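Darren Lambert
04/04/2019

Okay, a few people asked what I've been doing with my evenings since I stopped posting about bread, so this is going to be a thread. Get a drink, because I do go on.

I've been teaching a robot arm to pick up a bowl. In simulation, I should say — the arm lives in my computer, and so does the bowl, and so does the room they're in. I steer it by remote control and the program writes down everything I do.

The idea is simple enough to explain to my mother, which I've done, twice. You do the job yourself through the robot's hand, over and over, and then a learning program studies your recordings and tries to do the same job without you. People call these recordings demonstrations, or demos.

The software I use is called Neken. It's small and a bit grumpy and I've grown very fond of it. The learning part is a separate package called Lahlou, and getting the two to talk to each other ate most of October. I won't relive it here, but if you ever get an error about mismatched time steps, write to me and I'll save you a week.

So, the bowl! I figured a bowl would be easy. You and I pick up bowls half asleep. But try it with two fingers, no feeling in either of them, and a view that only shows you one side of things, and you get humble in a hurry.

My first plan was to come straight down over the middle and squeeze. Of course that doesn't work, the fingers don't open anywhere near wide enough to go around a whole bowl. You have to take it by the rim, one finger inside and one outside, like you'd pinch a paper cup you were carrying for somebody else.

Which means the whole job is really about lining up with a thin edge. Come in a little too far over and both fingers end up inside the bowl. Not far enough and you're pinching air next to it with great confidence. I've done a lot of confident air pinching.

Shadows help more than I expected. When I turned on a strong light from one side, I could watch the shadow of the hand and judge how high up I was. I'd been flying blind before that, and I felt pretty silly that it took me so long to try it.
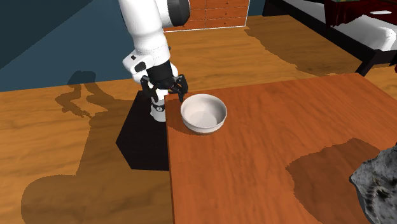 Now, the controller. I began with the keyboard, one key for each direction, and my demos were all little stair steps. Left, stop, down, stop, left, stop. The program learned this faithfully! It gave me back my own stair steps, stops and all, and I sat there watching my bad habits played back to me by a machine.

So I bought a used hand controller from a fellow who was clearing out his garage. It's a knob you push, pull and twist, with a Clirkow label on the bottom, and the arm follows it in every direction at once. The first evening I knocked the bowl off the table so many times I had to go for a walk. The second evening something clicked, and I was making these nice long curves.

Here's a thing I wish I'd understood sooner. Your pauses get recorded too. If I stop above the rim to think about my next move, the program sees a hand holding still over a bowl, and it figures holding still over a bowl is part of the job. I had a version that would go up to the bowl, hover there and never come down. Just hovered, for as long as I'd let it run. I left it going through dinner once to see if it would change its mind. Nope.

What I do now is rehearse. I run through the move one time without recording, decide where I'm going, and then do the real one in a single go. If I dither, I throw it out. It feels wasteful, but I'd take one clean demo over a pile of nervous ones any day.

The other big lesson was to leave in some mistakes (the right kind). Say I drift too far over and then fix it before closing the fingers — I keep that one. When every demo is perfect, the program has no clue what to do the moment it's a hair off course, and it's always a hair off course. A few good recoveries gave it a way back.

My friend on the Hurnon forum had told me this months ago and I nodded along and didn't do it. Sorry, friend. You were right, and you were very patient about it.

For the ones who like numbers: I have 688 demos saved as of tonight. I do them in sets of 20 and then get up and stretch, because my wrist complains if I don't and my work gets sloppy right around the time I stop noticing that it's sloppy.

I also move the bowl between sets. In the early days I left it in one spot and the program learned to go to that spot, bowl or no bowl. I slid the bowl over a few inches and the hand reached very gracefully for the place where it used to be. I laughed, but I also had to redo a whole week's worth.

How well does it do now? Pretty well when the bowl is near the middle of the table, and so-so toward the corners, where the arm has to stretch and the wrist ends up at an awkward angle. I find those corners hard to steer myself, so I've been avoiding them, and the gaps in my recordings show up as gaps in what it can do. This weekend is all corners. I've promised myself.

Somebody already messaged to ask if a real arm is next. I'd love one! I've priced a few and then quietly closed the page. For the time being a knocked-over bowl costs me one press of the reset button, and at the rate I go through them that suits my budget fine.

If you steer robots by hand yourself, real or simulated, please tell me how you handle the wrist. I never know if I should turn it early on the way over or wait until I'm right above the rim, and my demos are a mix of both, which I suspect is confusing the poor thing.

I'll add to this thread after the corners. Going to go ice my thumb.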